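Wood and its grain

Wood is the hard part of a tree. It holds the tree up and carries water from the roots to the leaves. The water moves through very thin tubes that run up the trunk, in the same direction as most of the wood fibres. The direction of the fibres is called the grain.

A tree grows wider by adding a new layer of wood just under the bark. In places with warm summers and cold winters, this happens once a year. The pale part of the layer grows quickly in spring. The darker part grows slowly later on. One pale band and one dark band make one growth ring. A branch with 11 rings grew for 11 years.

The rings look like circles only when the trunk is cut straight across. If it is sawn along its length, the saw passes through the layers from the side and they show as long lines.

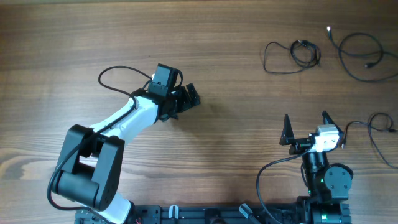 Streaky brown grain on a wooden table top.

Grain affects how wood behaves. It splits easily along the grain and is hard to break across it. Wood also takes in water from damp air and swells. It swells much more across the grain than along it – a wide door may stick in wet weather, but it hardly gets any taller.

Knots are the round, dark marks found in some boards. Each knot is the place where a branch joined the trunk. The grain bends around it.

The oldest oak in Prancombe Wood fell in a storm one March. Its rings were counted on a slice of the trunk, starting at the centre. There were 649. The slice is kept in the Altitz Room, case 7.

Words to know
Fibre: a long, thin thread of plant material.
Grain: the direction of the fibres in wood.
Growth ring: the wood added in one year.

Next page: Bark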